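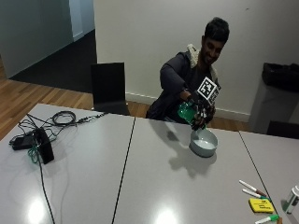

5 Anrichten und Umfüllen am Tisch Sollholm

Nachdem Sie Ihren Sollholm in Kapitel 4 aufgebaut und ausgerichtet haben, kommt nun der schönere Teil, nämlich das Benutzen. Wir haben diesen Tisch für Menschen gebaut, die gern im Sitzen arbeiten, die sich beim Rühren, Gießen und Abschmecken Zeit lassen und dabei eine große, ruhige Fläche vor sich haben möchten. Lesen Sie das Kapitel bitte einmal ganz durch, bevor Sie die erste Schüssel auf den Tisch stellen. Es dauert nicht länger als eine Tasse Tee, und wer mag, darf sie gleich dabei trinken (mit Untersetzer, siehe 5.4).

Alle Angaben gelten für die Ausführung mit drei Platten in Hellgrau. Besitzerinnen und Besitzer der kürzeren Ausführung Nusville überspringen Schritt 2 in Abschnitt 5.1.

5.1 Den Platz einrichten

1. Wischen Sie die Platten mit einem weichen, leicht angefeuchteten Tuch ab und reiben Sie trocken nach. Beim allerersten Mal lohnt es sich, das Tuch zwischendurch auszuwaschen, weil vom Verpackungsvlies gern feine Fasern liegen bleiben.

2. Fahren Sie mit der flachen Hand quer über die beiden schwarzen Fugen. Sie sollten nur einen leichten Absatz spüren. Hakt es deutlich, gehen Sie noch einmal zurück zu Abschnitt 4.6 und ziehen die Verbinder nach.

3. Setzen Sie sich so, dass Sie die Schüssel mit locker angewinkeltem Arm erreichen. Die Tischhöhe ist ab Werk auf 80 cm eingestellt. Das ist für manche etwas viel, und mit einem höheren Sitzkissen lässt sich oft mehr gewinnen als mit langem Schrauben an den Füßen.

4. Stellen Sie die Schüssel vollständig auf eine einzige Platte und lassen Sie zur nächsten Fuge eine Handbreit Abstand.

5. Netzteile und Kabel, die sonst noch auf dem Tisch liegen, gehören auf eine andere Platte als die Schüssel. Lassen Sie keine Kabelschlaufe dort liegen, wo Sie mit dem Ärmel vorbeikommen.

VORSICHT: Läuft Flüssigkeit zu einem Netzteil oder einem Stecker, fassen Sie das Gerät nicht an. Schalten Sie zuerst den Strom an der Sicherung ab und wischen Sie erst danach auf.

5.2 Die passende Schüssel

Grundsätzlich dürfen Sie jede Schüssel verwenden, die Sie gern haben. Unsere Erfahrung ist allerdings, dass runde, tiefe Schüsseln mit hohem Rand am wenigsten Ärger machen. Eine matte Keramikschüssel steht dank ihres Gewichts ruhig und verzeiht auch einmal einen zu kräftigen Schwung aus der Flasche. Achten Sie auf die Unterseite: Unglasierte Standringe sind manchmal rau wie Schleifpapier und hinterlassen auf der leicht glänzenden Oberfläche feine Kratzer. Prüfen Sie das mit dem Daumen. Fühlt sich der Ring rau an, kleben Sie die kleinen Filzpunkte aus dem Zubehörbeutel Zekgate darunter.

Hinweis: Für Flüssiges füllen Sie bitte nie mehr als die Hälfte ein, auch wenn auf dem Boden der Schüssel eine verlockend große Zahl steht. Bei einer Mischung von 600 ml darf das Gefäß also gern das Doppelte fassen.

5.3 Aus der Flasche gießen

1. Öffnen Sie die Flasche über der Schüssel und legen Sie den Deckel mit der Innenseite nach oben beiseite.

2. Greifen Sie die Flasche in der Mitte. Bei gerippten Kunststoffflaschen geben die Rippen zusätzlichen Halt, und man ist weniger versucht, zu fest zuzudrücken. Gerade weiche Flaschen schießen unter Druck nämlich gern über das Ziel hinaus.

3. Führen Sie die Öffnung dicht über die Schüssel und kippen Sie erst dann. Aus großer Höhe zu gießen sieht elegant aus, macht aber Spritzer, und die finden sich später an den erstaunlichsten Stellen wieder.

4. Gießen Sie langsam und schauen Sie dabei in die Schüssel. Gluckert es, kippen Sie die Flasche ein wenig zurück, bis wieder Luft nachströmen kann.

5. Wenn die gewünschte Menge erreicht ist, richten Sie die Flasche mit einer kleinen Drehung auf und warten noch einen Moment über der Schüssel, bis der letzte Tropfen gefallen ist.

6. Verschließen Sie die Flasche und stellen Sie sie hinter die Schüssel, niemals an die Vorderkante.

Hinweis: Weite Ärmel und hohe Kragen sind gemütlich, besonders in der kalten Jahreszeit, und niemand muss zum Gießen die Jacke ausziehen. Schieben Sie nur den Ärmel der gießenden Hand ein Stück zurück und sehen Sie nach, dass vorn nichts in die Schüssel hängt.

VORSICHT: Gießen Sie keine heißen Flüssigkeiten über 92 °C in Gefäße, die direkt auf der Platte stehen. Verwenden Sie einen Untersetzer aus Kork oder Holz.

5.4 Wenn doch etwas danebengeht

Ein paar Tropfen sind kein Unglück. Wasser, Milch und verdünnte Säfte nehmen Sie innerhalb von 30 Minuten mit einem trockenen Tuch auf. Öl, Essig und alles, was färbt (Rote Bete und Kurkuma sind besonders anhänglich), wischen Sie bitte sofort weg. Arbeiten Sie dabei immer von der Fuge fort zur Plattenmitte hin. Ist trotzdem etwas in die Fuge gelaufen, ziehen Sie ein gefaltetes Stück Küchenpapier der Länge nach hindurch und wiederholen das, bis das Papier trocken bleibt.

Unter hellen Deckenlampen spiegelt die Oberfläche ein wenig, und Wischspuren fallen dann stärker auf, als sie es verdienen. Setzen Sie sich probeweise einmal auf die andere Seite des Tisches, bevor Sie zu Reinigungsmitteln greifen. Scheuermilch, Stahlwolle und die rauen Seiten von Schwämmen sind für den Sollholm leider gar nicht geeignet.

Filzpunkte, Korkuntersetzer und Ersatzverbinder können Sie einzeln bei Kahsay nachbestellen. Die Bestellnummern stehen auf der Innenseite des hinteren Umschlags. Weiter geht es in Kapitel 6 mit dem Trennen der Platten und dem Transport.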